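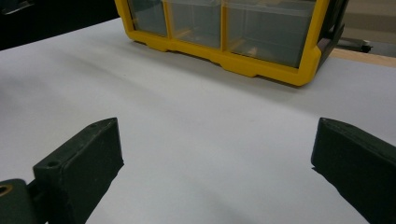 Figure 4.1 A pale work surface with a storage unit towards the back.

Chapter 4
Moving In: Getting a New Business System Ready for Its First Day

Choosing a system is the part everyone remembers. There are demonstrations, sample screens and a good deal of coffee, and then a contract is signed and the real fun starts! This chapter is about the months between signature and first day, when a bought package has to become the thing that a firm runs on. I have always found this the most rewarding stretch of any project, and I hope by the end you will want to try it for yourself.

We shall follow one firm all the way through. Udcombe Fittings makes valves and pipe joints, sells to 400 trade customers and, until its new system arrived, kept its orders in one program and its accounts in another. The two were joined by a clerk with a spreadsheet. Stock figures were brought up to date at four in the afternoon, so a salesperson on the phone at half past three was really quoting yesterday's numbers.

4.1 What is in the box?

A business package comes with ordinary ways of working already built in: how an order is taken, how an invoice is matched, who may approve a payment. Setting these up without writing new code is called configuration. Writing new code to change them is called customisation. The line between the two gets blurry in practice (wonderfully so, once you start looking at real cases), and we return to it in section 4.3.

When the Udcombe team asked each department what the new system had to do, they came back with a list of 597 requirements. Sorting it took most of February. Many items were the same wish in different words, and plenty more described a habit of the old software that the staff had learned to live with. After the sorting, 80 were left that the standard package could not meet as delivered.

Ragnvald Backlund, who led the work, had each of the 80 written on a single page with the name of the person who wanted it. He then sat down with those people one at a time. It sounds slow, and it was – but those talks taught the team more about the firm than any diagram had.

Before you read on, pick a task you do every week, at work or at home, and write down its steps in order. Then mark the steps you would keep if the tools changed tomorrow. Keep the page handy, as you will need it for the first exercise in section 4.2.

12 shares | 3 comments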